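Subject: Re: [sutter-dye] Brown from walnut hulls, and what to do with old cotton

Hello all,

I have been grinning at my dye pots since June! Somebody wrote last month:

> Has anyone had luck with walnut on cotton T-shirts? Mine
> came out the color of weak tea and I'm ready to give up
> and go back to wool.

Please don't give up! Cotton is slow, that's all. I soaked 60 hulls from the Nambridge trees in a covered bucket for 72 hours, strained them twice through an old pillowcase, and only then put the cloth in. Scour it first, longer than you think you need to. Weak tea is a lovely color anyway, and plenty of us would be happy with a plain tan.

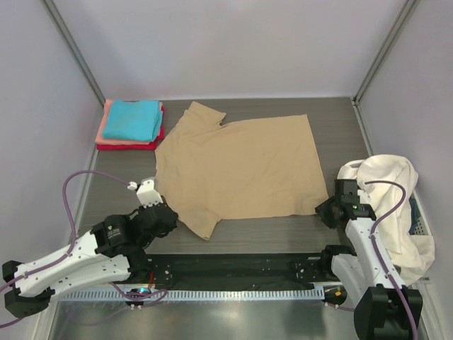 Tan T-shirt, laid out flat.

Next I want to try iron. A pinch in the afterbath pulls the brown toward gray, and I'm hoping for that soft streaky gray you get on weathered boards (I have a fence I'm jealous of).

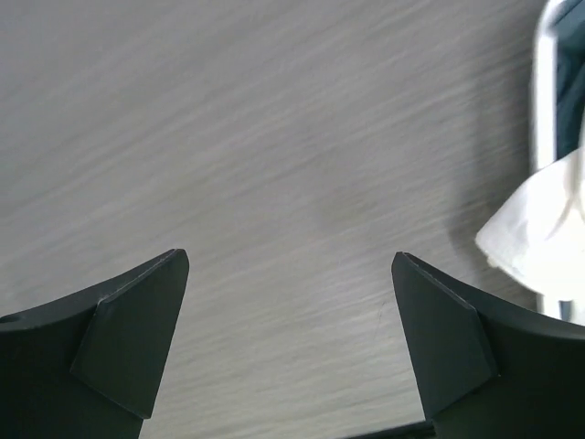 Annelies Tanner wrote back that iron is fine on cotton as long as you go easy, and that she lifts hers out after 16 minutes and rinses right away. She also uses rainwater, and after the chalky stuff from my tap I can believe it matters. Two buckets are now sitting under the Flerell downspout.

Beige is my other project. Onion skins, one short dip, no second bath, and keep the cloth moving or you'll get blotches along the folds.

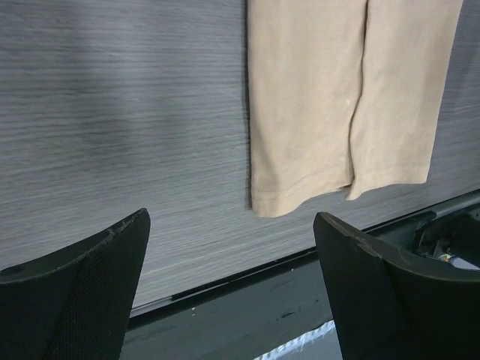
SWAPS AND LEFTOVERS

I have a big bag of dried hulls to trade for madder root, any age. Also looking for the Sisier booklet on reds, the one with the salmon recipe on the back page. I lent mine out and would dearly love to see it again! Lot 3330 of the alum is nearly used up, so tell me if you want in on the next order. 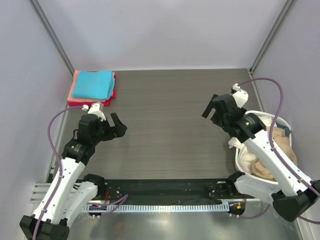 Turquoise, salmon pink and deep red, folded in the corner.

Has anyone here gotten a real turquoise out of woad? Mine always stops at a polite blue.

Happy stirring,
Bea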